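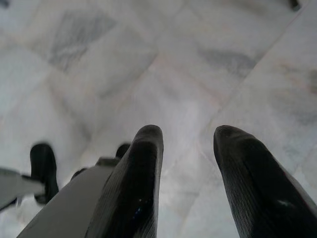

The ribbed fingertips from the wrist camera, with marble floor beyond.

Stilus review: teaching a two-arm robot to handle the dishes
Last updated: Apr 8, 2025

I've been going back and forth on whether to write up Stilus, because it's a weird thing to review. You don't get a robot. You get a recording tool, a training recipe and a very long setup guide from Metwally, and the idea is that you steer the arms through a chore yourself, over and over, until a policy can copy you. The paper behind it says most of us record the wrong kind of practice runs: too clean, too much alike. Their fix is to start a good share of them from a mess (cup tipped over, arm in a silly position) and to record how you get out of it.

I liked that right away, mostly because my own runs are a mess anyway!

My test was plain tableware on a shiny table: a plastic cup, metal bowls, a spoon and a fork. I picked the cup first because I figured it would be easy. Well. See-through plastic is a pain for depth cameras, and a table top with a busy pattern doesn't help one bit, so the policy leans a lot on the wrist view for those last few inches.
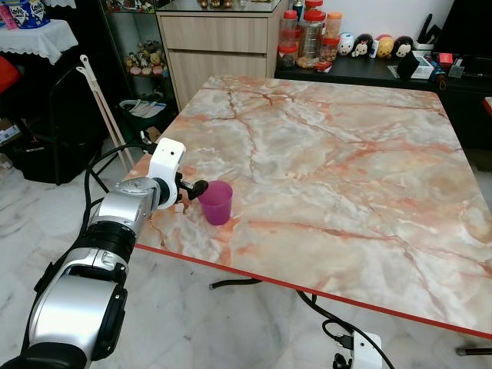 Fingers on the rim of the pink cup.

The recording tool is the best part of the whole package. It starts fast, it lets you throw out a bad run with one key, and it shows you which starting spots you've been neglecting (for me, always the left edge of the table). I got through 200 runs in 2 long afternoons and my shoulders only hated me for the second one. Milan Schouten, who shares the lab bench with me at Vesside, did part of the recording too, and his style is so much jerkier than mine that I worried it would ruin the batch. It didn't seem to. The guide even tells you to mix people, so I guess that's a point for the guide.

Training is less fun. The default settings assume a bigger graphics card than mine, and the error you get when you run out of memory is no help at all. Turn the image size down first – I wasted an evening fiddling with everything else.

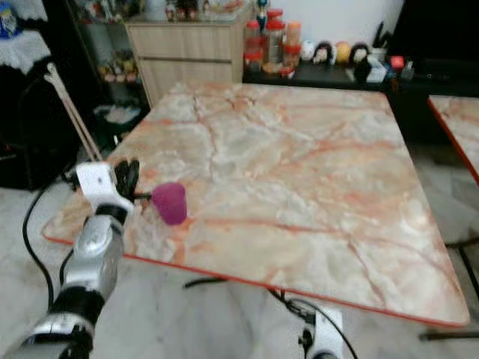 Now for numbers, with the usual warning that this is one room and one setup. With my old batch of tidy runs, the cup task worked 6 times out of ten. With the messy starts mixed in, the same count of runs and the same training time, I got to 84 percent over a longer test. That's a big jump for something that costs nothing except a bit of pride. The gain was nearly all in second tries. The old policy would miss and then just close on air, while the new one backs off and comes around again.

Flatware is another story. A spoon lying flat on a hard surface gives the fingers very little to get under, and messy starts don't change that. My results there were poor with either batch, and I'd be suspicious of anyone who tells you a data trick alone will fix it. Softer tips might, or a sneakier way of sliding things to the table edge.
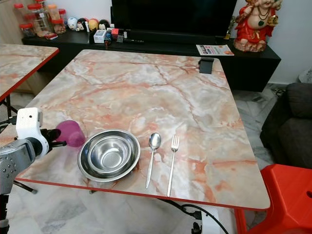
A few smaller gripes. The playback window forgets its camera layout every time you close it. Left and right arm are swapped in one of the sample configs (check before you hit run, please). And the notes on camera timing stop halfway through, right where I needed them. Innes Innes over at Fusville sent me a working config, which got me going again, but it should be in the box.

Would I use it again? Yes, for cups and bowls and anything with a rim to grab. I'm planning to redo the whole test in August with different lighting, and I'll record the messy starts first next time, while I still have the patience for them. If you already have a recorder you're happy with, just borrow the recipe and skip the rest.

Contact | Copyright 2025 | Back to top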